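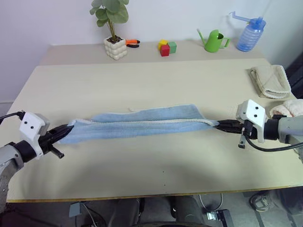 How long does the walking tour take?
Plan on a full day. The audio runs 200 minutes, but the route climbs to two monasteries and a hilltop chapel, and pilgrims have a way of sitting down.

Serora Pilgrim Audio Guide: Old Prasoritz
Handheld player with neck cord, single earpiece and folding map

Prasoritz has more shrines than bakeries, and the bakeries close earlier. The Serora guide takes you around 34 stops in the old town, from the Brekke Gate up to the Chapel of the Steps, which was named by someone who had just climbed them.

Press the stop number, then the green button. The narrator will tell you who built the place, who burned it down, and which of the two got the statue. Legends are marked on the map with a small star, so you can believe them or keep walking.

What you get
Player, charged
One earpiece (the other ear is for scooters)
Folding map, which will never fold that way again
Neck cord in a shade of maroon we got a good price on

Details
Languages: English, German, Spanish, Polish
Battery: 9 hours of playback
Daily rental: $9
Deposit: $60, returned when the player is
Pickup: Jondcombe Travel desk, inside the Brekke Gate, left of the postcards

Good to know
Shoulders and knees must be covered at both monasteries. The monks lend out wraps at the door, and the wraps have been lent out a great deal, so bring your own scarf. Stop 9 is closed through March while the crypt dries out. The recording still plays there and still tells you to look up at the ceiling.

Phones may be used for photos in the cloister but not in the chapel. The player is allowed everywhere, including during services, provided you use the earpiece and keep your finger off the speaker button. Please keep your finger off the speaker button.

Groups of more than nine should reserve ahead. Players come back to the same desk before the gate closes at sunset.

Prices updated May 17, 2019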